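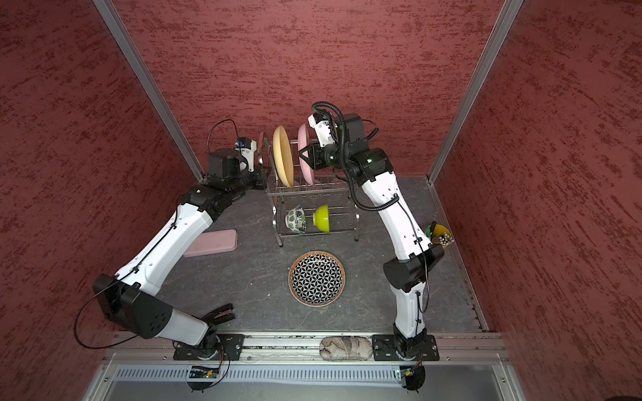

Thread: Herari relaunch, anyone buying in?

inkwell_dan
So Corerberg is restarting Herari in August with a new #1, new creative team, and what the solicit calls "a bold new direction." I've read that phrase on every relaunch since I was in middle school. Does anybody have an actual reason to think this one is different? Last volume died after 5 issues and they never even collected it.

longboxlarry
The preview pages looked decent to me. Moody colors, fewer panels per page. I'll give it 2 issues.

inkwell_dan
Preview pages always look decent. They pick the good ones. Show me issue four, when the artist is behind and there's a fill-in on half the book.

mothgirl88
I'm more worried about the story. The solicit says Moen is back as the villain. Moen died in #249! It was the whole point of #249! If they hand-wave that I'm out.

longboxlarry
Every villain comes back. It's comics.

mothgirl88
Sure, but that was a good death and it was the last thing the old series did right. I reread it on Friday and it still works, right up to the page where the lighthouse goes dark. Bringing Moen back for a first issue sales bump makes it worth less.
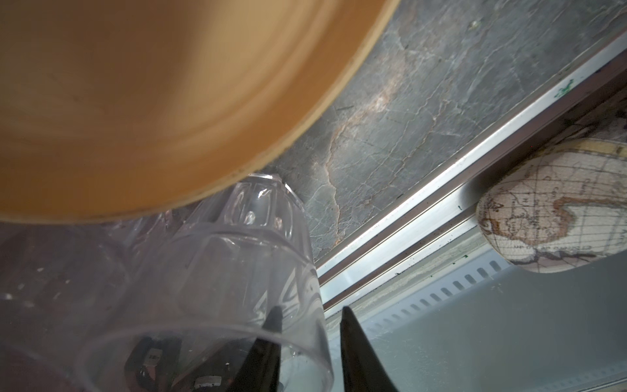 And before someone says "maybe it's a different Moen," the cover has the same coat and the same scar. They want us to think it's the real one, then they'll pull a clone in issue three and act like they were clever.

staple_remover
I'd bet on time travel. Clone was two volumes ago.

quarterbin
Going to disagree with most of you. The old series was not that good. I have the full run and there's a long stretch in the middle where Herari just stands on rooftops thinking. People remember the ending and forget the rest. A clean restart might be what it needs.

inkwell_dan
If it was a clean restart I'd agree with you. Bringing back the old villain in the first issue isn't one. They want the new reader and they want my money too.

quarterbin
OK, fair point on Moen. I still think you're judging a book from one paragraph of ad copy.

inkwell_dan
One paragraph is all they gave us, and my shop wants preorders now.

staple_remover
How many covers this time?

longboxlarry
Four that I've seen, plus the Drornico store one with the foil logo.

staple_remover
Then I know where the budget went.

mothgirl88
Is the Drornico one limited? Last time they said limited and it was in the dollar box by winter. I counted on mine going up and my shop offered me 90 cents.

longboxlarry
It says limited. Doesn't say to what.

quarterbin
I'm preordering the regular cover and nothing else. I'll post when I've read it, good or bad.

inkwell_dan
Do that. I'm waiting for the trade, if there is one.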